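The Sweater Has Outlived Three of My Phones

By Senyo Nartey
20/01/2021

Every January the magazines tell us to get rid of things, and every January I go along with it until I reach the knitwear. Shirts I can part with. Trousers leave without a fuss. Then I get to the sweaters and sit down on the floor for an hour.

The trouble is that wool takes so long to wear out. My oldest sweater came from a shop called Sulemana, which sold knits at the front and fishing tackle at the back and went under 13 years ago. I paid too much for it. I have since spread the cost over so many winters that it now works out cheaper than gum, a sum I have explained at dinner to people who hadn't asked.

What a sweater does demand is storage, and storage is where families fall out. Hang it and the shoulders grow little horns. Stuff it in a drawer and it comes out in July looking like something the cat had opinions about. The knitters I know all say the same: lay it flat, arms in, fold it loosely, leave it alone.
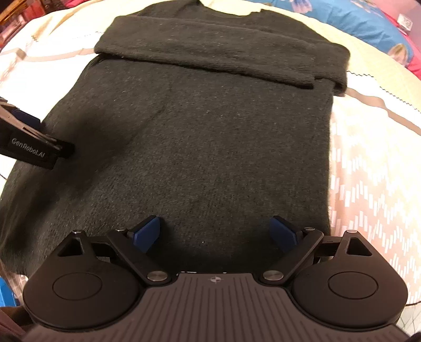 Miltach disagrees, and wrote me two pages on the matter after my last column. Folding, the letter argued, puts the same crease in the same place year after year, and any sweater worth owning should be rolled, like a towel, with the neck on the outside. The second page was mostly about moths.

I tried rolling. I gave it seven weeks. The rolls looked wonderful for one evening, and then I needed the one at the bottom.

Moths do deserve a page, mind you. They ignore the acrylic thing your aunt gave you and go straight for the good stuff. Cedar blocks smell nice and give the moths somewhere pleasant to stand. Cleaning helps far more, as they like a bit of old soup on a cuff. I wash mine by hand in cool water, press it in a towel and let it dry for as long as it wants - roughly 12 hours if the heating is on, and most of a weekend if I'm being thrifty.

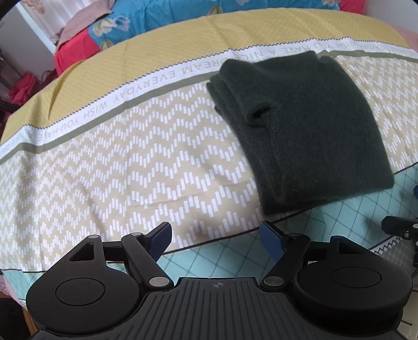 Folded knitwear on a bed. The duvet cover sends its regards.

As for pilling, I own a small comb for it and use it in front of the television. It's dull work and I look forward to it. The fuzz goes in a saucer, and the saucer gets moved from room to room until somebody complains.

I still have one bag by the door for the charity shop. So far it holds a belt.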